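Print this page | E-mail this page
Search this site Go
Last updated: 3 Oct 2018

Who Covers Oltesville? Local Government Reporting in a Town With One Newsroom

Student project report
Ebony Ellery
Reporting Public Affairs, project supervisor Detlef Fröhlich

Background

Oltesville has one weekly paper, the Sutcliffe, and one online news page, Plulta, which is run out of the same county but covers several towns. Until a few years ago the Sutcliffe had a reporter assigned only to town hall. That position was not filled when the last person left it, and the work was divided among the remaining staff.

My project asked a simple question. When the town council or the school board meets, what do residents get to read about it afterward, and where does the information come from? I grew up near Oltesville and had heard people complain that they only found out about decisions once they had been carried out. I wanted to know if the coverage supported that complaint.

How I did the work

I looked at meetings of the town council, the school board and the zoning board over one season. For each meeting I read the agenda and the minutes, then searched the Sutcliffe and Plulta for stories that mentioned it. I sat in on six meetings myself and took notes. I also interviewed four people: an editor at the Sutcliffe, a contributor to Plulta, the town clerk and a council member. They agreed to talk on the condition that I describe them by job only.

I sorted the stories by their main source. Some were written by a reporter who had been in the room. Some were based on the minutes or on phone calls made later. The rest were press releases from the town, printed with few or no changes.

To keep track of everything I used Skitance, a notes program the department has a license for. I tagged every agenda item by subject. This took longer than the reading did, and I had to redo the school board items after I realized I had been putting bus contracts under both "budget" and "transportation." The final tags put them under budget only.

What I found

A reporter was present at two of the six meetings I attended. Both were council meetings, and both had something on the agenda that had already drawn letters to the editor. One was the parking change near the library and the other was the sale of the old water department garage. Neither outlet sent anyone to the zoning board while I was there.

Stories written from the room were longer and quoted residents as well as officials. They also included votes by name. Stories based on minutes usually gave the result of a vote but left out who voted which way, even though the minutes had that information. When I asked the editor about this, she said it was a question of space and that she would look at it.

Press releases were the most common source for routine business such as road work and office hours. I don't consider that a problem for notices of that kind. It matters more with the budget. The town's release on the budget hearing gave the total and the new tax rate but did not mention that the council had moved money out of the sidewalk fund. Plulta ran the release as it was. The Sutcliffe ran it too, then mentioned the sidewalk money in a column 10 days later.

The school board got the most steady coverage of the three. The Plulta contributor has children in the district and told me he reads the board packet every month. He is paid by the story. He said he would cover the zoning board if he were asked, but that he does not know enough about zoning law to feel comfortable starting on his own.

The town clerk said that requests for records have gone down since the town hall reporter left. She did not have a written log for the earlier period, so I can't put a number on this. The council member thought coverage was fair when it happened. He said he now posts his own summary of each meeting on his personal page and that residents have begun to treat it as the news. He was not fully at ease with that.

Problems and limits

One season is a short period. It included the budget hearing, which may have raised the amount of council coverage above normal. I missed part of one school board meeting when the start time was moved up, and relied on the minutes for the items before I arrived.

I did not survey readers. My first proposal had a survey in it, but Mr. Fröhlich advised me to drop it and spend the time on meetings, and almost all of my useful material came from being there. I also did not look at radio. A station in the next county reads Oltesville headlines in the morning, and I was told these come from the Sutcliffe.

The sorting was done by one person. In a few cases I could not tell if a story came from the minutes or from a phone call, and I marked those as minutes.

Next steps

I plan to follow the zoning board through the end of October, with help from another student who will sort the same stories separately so that we can compare. The editor at the Sutcliffe has asked for a copy of the tables. She would also like a list of the votes that were reported without names, and I am putting that together now from the council and school board minutes.
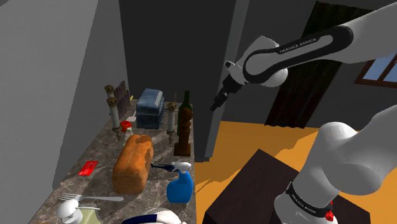 The zoning board votes will go on a separate list. Its older minutes are kept only on paper at the clerk's office, and I still have to copy them out by hand.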